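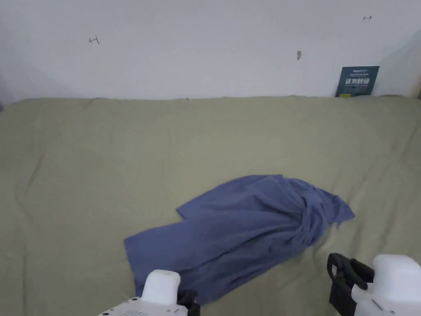

Equipment budget for the fall: where the laundry folding line stands

The equipment request for the coming year goes in at the end of August, and the largest item on it will be hand-held grippers for the cloth handling work. Several people have asked what is being bought and why the number changed since the winter draft, so a short account follows.

The winter draft asked for one robot arm from Kurkow and two grippers. Dwayne Whitfield went back over the plan in March and moved the arm to the following year. Folding and picking up soft items takes a lot of recorded handling before an arm is of any use, and grippers held by a person can do that part for much less money. The request is now for six grippers and no arm.

We have two quotes. Plekberg wants $498 per gripper, with finger pads included and a one-year warranty. Zabala comes in lower on the unit price but charges separately for pads, chargers and the carrying case, and once those are added the two are nearly level. Tõnu Kivi prefers Plekberg for the delivery time, which is three weeks against Zabala's nine. Six units at the Plekberg price come to $2,988 before shipping.

Pads are the cost we got wrong last year. We budgeted one set per gripper for the whole year and ran out before spring. Fabric work is harder on them than the box and bottle work was, and a worn pad lets thin cotton slip. The new request has a separate line of $300 for pads and other small parts. Anything left on that line at year's end can go toward batteries.

Storage is the other line that is new. Tallus has offered a rack-mounted drive unit for $1,000, installed. We could get by with loose drives for a few more months, but two of the ones we have are already full and the labeling on the rest is poor. Tõnu would like the rack unit ordered first so that it is in place when the grippers arrive. 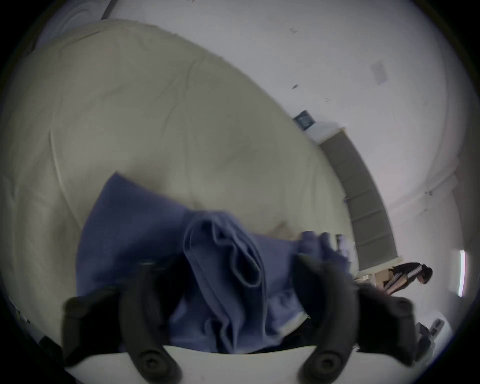

Do we need to buy bedding and towels out of the same budget?

Cloth items go under consumables, which is a separate account with its own form. Send the list to Dwayne and keep the receipts. Used towels and T-shirts are fine and cost very little – a mix of sizes and weights is more useful than a matching set.

The arm is still planned for the year after. Kurkow will hold its quoted price until the end of the year but not beyond it, so that figure will have to be asked for again. Floor space and a power outlet for it are not in the present request, and neither is training.

Comments on the draft should reach Dwayne before it goes to purchasing. If you expect to need a gripper on a regular schedule, include the days and hours, as six units will be shared between all the groups.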